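The Year I Stopped Renting a Storage Unit

By Kanchan Goel

I signed the lease on my storage unit on a Tuesday, in a hurry, with a sandwich in my other hand. I was moving from a two-bedroom in Plernwood to a place over in Clusterley with one closet, and the plan was to keep the unit for the summer. You can guess the rest. It was 140 dollars a month and I paid it through three birthdays.

I am not a messy person! My kitchen is fine. But I come from people who keep things, and I inherited the instinct along with a fondue set, my aunt's sewing patterns and every greeting card my grandmother ever got. My mother still labels leftovers by the name of the guest who didn't finish them.

What finally got me moving was the rent going up (of course it was), and also a morning in August when I drove over to find one particular lamp. I stood in that hot metal hallway with the door rolled up and couldn't get past the first row of boxes. I never reached the lamp. I bought an iced coffee on the way home and sulked.

So I gave myself six weekends. My friends had opinions. One told me to hire a truck and not look inside anything, and another wanted me to take a picture of each item and thank it, which, no. What I ended up doing was dull and slow: I brought home as much as fit in the back seat, opened it on Saturday, and had it gone by Sunday night.

The first weekend was easy, all towels and cords. The second was my college papers, and I lost a whole afternoon to a term paper on canals that I have no memory of writing (it got a B, and I think the grader was being kind). By the third I had a rhythm going, with the radio on and the windows open and a trash bag hooked over the doorknob.
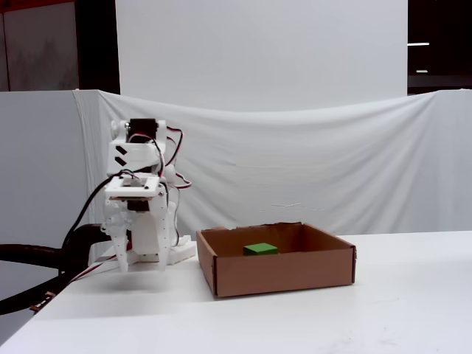 What Left, and Where It Went

The sewing patterns were the surprise. I posted them on Lendora, the neighborhood swap site, expecting silence, and by dinner a woman was on my porch telling me she'd been hunting for that exact wrap skirt since high school. She stayed an hour. She brought me tomatoes the next week and I still haven't returned the bowl.

Books went to the Owusu shop on the corner, which takes paperbacks for store credit, so naturally I came home with two more. The fondue set went to my brother, who has used it once and complained about the cleanup.

The cards I kept. I tried to cut them down, I really did, and then I sat on the rug reading messages from people I'd never heard of, wishing my grandmother a speedy recovery from a bad knee. They live under my bed now.

I turned in the key at the end of the sixth weekend. The lamp was at the very back, behind the headboard, and it's uglier than I remembered. It's on my desk as I type this, and the shade is crooked.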